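Bench tips: cleaning a rifle bolt

Unload, remove the bolt and work on a clear bench. Strip it per the maker's manual. 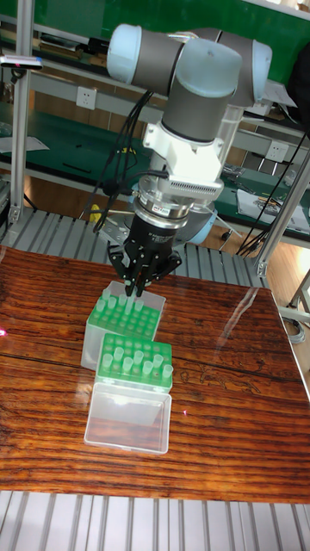
Wipe the lugs dry before applying solvent – old grease holds grit.
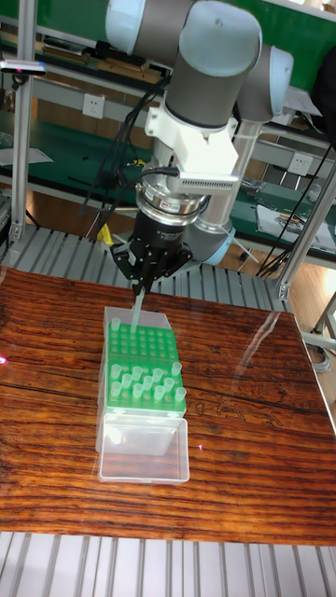 Oil should go on by the drop. A pipette tip held vertically, like the pale green one over its rack, suits the cocking cam.

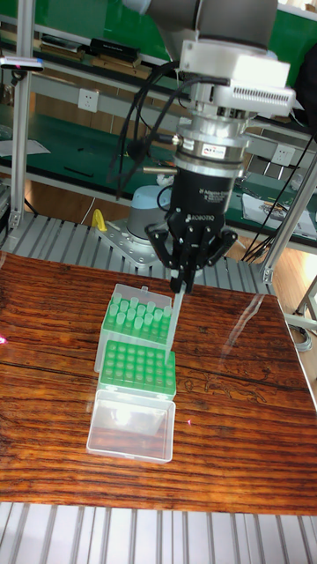
Grease

Smear thinly on the rear of the lugs. Re-grease every 222 rounds. 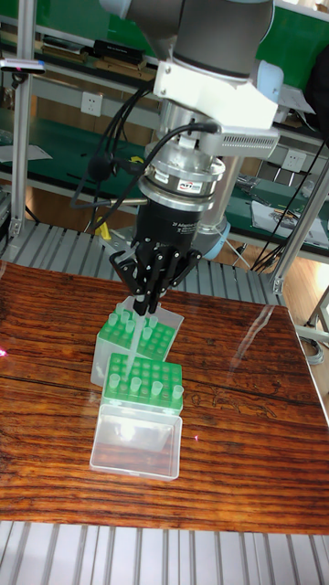 Can I oil the firing pin?
Leave it dry in cold weather.

Related
Billimik bore guides
Datesville range hours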